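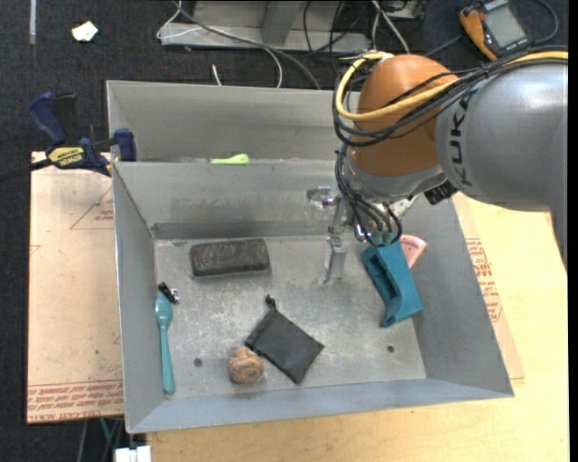 Moving a sourdough starter across the country in August -- dry it or carry it?

Asked in Baking & Bread

Hi everyone! We're moving from our little place in Kaltenby to an apartment in Jekidville next month, and I'm fretting more over my sourdough starter than over the dishes. I've kept it going for 14 years (it came from a neighbor's kitchen, and hers came from her aunt) and I would be heartbroken to lose it. The drive is 2 days with one night in a motel, and the car gets awfully hot when we stop for lunch. Should I dry some out, keep the jar in a cooler, or both? I feed it plain white flour and water, equal weights, and it normally lives in the fridge door. Also, will the water in the new town bother it? My sister-in-law says the tap water there smells like a swimming pool.

3 answers

Answer 1 (marked helpful by the asker)

Oh, I feel for you, I've done this move three times with mine and fretted every single time! Do both. A week or so before you go, feed the starter, wait until it's good and bubbly, then spread a few spoonfuls as thin as you can on parchment paper. Leave it on the counter with a clean dish towel over it until it snaps like a cracker. Mine took 44 hours last time, but that was a dry spell, so go by the snap. Crumble it up, put it in an envelope inside a zip bag, and mail a second envelope to somebody you trust.

For the live one, feed it stiff the night before you leave -- more flour than water, so it feels like bread dough. It works much more slowly that way. Use a jar with plenty of headroom and set the lid on loosely. Then into the cooler with an ice pack, with a towel between the two so the jar doesn't freeze against it. Carry it into the motel with you.

As for the water, fill a pitcher the night before and let it stand, or use bottled for the first few feedings. Some towns treat their water with something that doesn't air out, so if it's sluggish after 4 feedings, switch to bottled.

Answer 2

just buy a new one when you get there, Skevinero sells packets

Answer 3

I wouldn't give up a 14-year-old starter for a packet either! Everything in the first answer matches what I did, except that I skipped the cooler and kept mine on the floor by my feet with the air conditioning on. It overflowed onto my good sandals. I'd add that the dried flakes need lukewarm water and a bit of patience, and the second day can look like nothing is going on. Keep feeding it. My old Goossens crock came through the move fine too, wrapped in bath towels -- pack the lid separately.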